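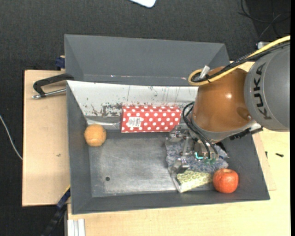

Yamila Farías asks how early you need to be at the pickup point for a coach tour, and whether the driver will wait if a connecting train is late. Most drivers on shared pickup routes will not wait, so plan the morning around that.

How to get ready for a coach tour with several pickup stops

1. Check your stop, then check it again. Operators change pickup points between booking and travel. On the Lisima tour in May, the Fadmont stop moved from the station to the library parking lot, and the only notice was one line on the final itinerary.

2. Be there 15 minutes before the printed time. If you are coming in by train, take the one before the one you need.

3. Save the driver's or dispatcher's number. The booking office usually opens at 9:00 and many coaches leave before 7:00.

4. Label your suitcase with your name, the tour name and the first hotel. One case per person goes in the hold. Extra bags may be refused.

5. Pack a small bag for your seat: medicine, ID, a sweater, water and something to eat. You may not get back to your suitcase until the evening.

6. Ask about seats before you pay. Some operators assign them in booking order, and others let you pick for a fee. If you get carsick, ask for a seat near the front.

7. Bring some cash for the first rest stop. Cards are fine at most of them, but the coffee stand at Jindale was cash only.

If you miss the coach, call right away and ask for the next stop on the route. A taxi can sometimes get you there first.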